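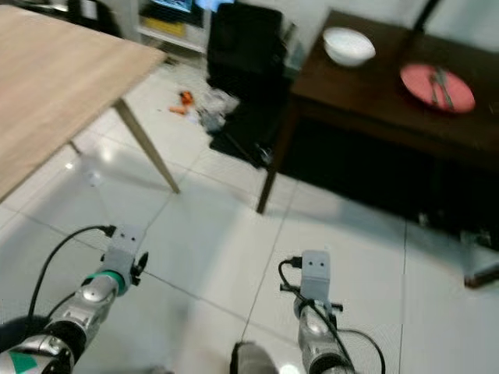
Two tables in one kitchen, glossy white floor: keep the pale one or the dark one?

Search Cekeo Help Type your question Go

Asked in Furniture and Floors

We moved in September and ended up with both our tables in the same room. One is a light wooden one with a pale top and tapered legs. The other is dark brown, nearly black, also with tapered legs, and at the moment it's the one we eat at. The bowl and the plate live on that side and the pale one mostly stays clear until somebody dumps the post on it.

The floor is glossy white tile, all the way through. It came with the house and it isn't going anywhere.

My other half says the dark table "anchors the room". I don't know what that means and I suspect it came off a shop website. What I do know is that every crumb shows on it, and so does every wipe mark, and underneath it's like a cave. I dropped a teaspoon under there last week and had to fetch a torch. The pale one shows nothing on top but I'm told it will stain if you so much as look at it with a cup of tea.

The man in Trelirard wanted to sell us a floor treatment for 60 pounds a bottle that "takes down the glare", and a set of leg pads on top of that. I walked out. Was I right to? And which table would you keep? There are 4 of us and both tables seat that many, so size doesn't settle it.

Please don't tell me to get a rug. I've had a rug under a table before and it was mostly porridge.

2 answers

Answer 1, marked helpful by 9 people

You were right to walk out. I've yet to meet a bottle that makes a glazed tile less shiny without leaving a film, and then you're paying for something else to get the film off. If the glare bothers you, look at where the light comes from before you spend anything. A blind or a lampshade will do more. So will a weaker bulb. Try moving the table a foot or two as well, the bright patch on a shiny floor shifts as you walk round it, so sometimes you only need your chair somewhere else.

The pads I'd be less sniffy about. Tapered legs come down to a small foot, so all the weight goes through a little patch of tile, and any grit under there gets ground round when somebody shoves the table. Plain felt pads do the job. They do pick up hair and fluff and you'll have to change them when they go hard. I wouldn't pay shop prices for ones with a name on, Hviid or otherwise. I had a set of those and they came off as fast as the cheap ones.

As for which table, I'd ignore the "anchors the room" business completely. Ask what you do at it. Dark tops show crumbs, dust, fingermarks and dried water. Pale ones show tea, felt tip, curry and beetroot. The difference is that what shows on the dark one generally wipes off, and what shows on the pale one might not. With a family eating on it every day I'd keep the dark one for meals and put up with the wiping. Use a barely damp cloth and then a dry one straight after. Most of the smears people complain about are just a cloth that was too wet, or too much spray.

Before you believe anybody about staining, find out what's on the pale top. Put one drop of water underneath, or on a bit that doesn't show, and leave it for ten minutes. If it sits there in a bead, there's a decent finish on it and your tea is probably fine with a coaster. If it soaks in and goes dark, it's oiled or bare and needs looking after.

The cave underneath is the floor's fault as much as the table's. Anything dark looks darker over white. If there's stuff being kept under there, move it out and see if you still mind.

Answer 2

Keep the light one, dark furniture always looks dusty. We got rid of ours and bought a Wirier and never looked back.

Comment from the asker

Thanks to the first one. Did the water drop under the pale table and it went in straight away, so that's that - no finish to speak of. It can go against the wall and have the post on it. Have bought felt pads, the plain sort.

Not sure about the second answer. Never looked back at what? Is a Wirier a table?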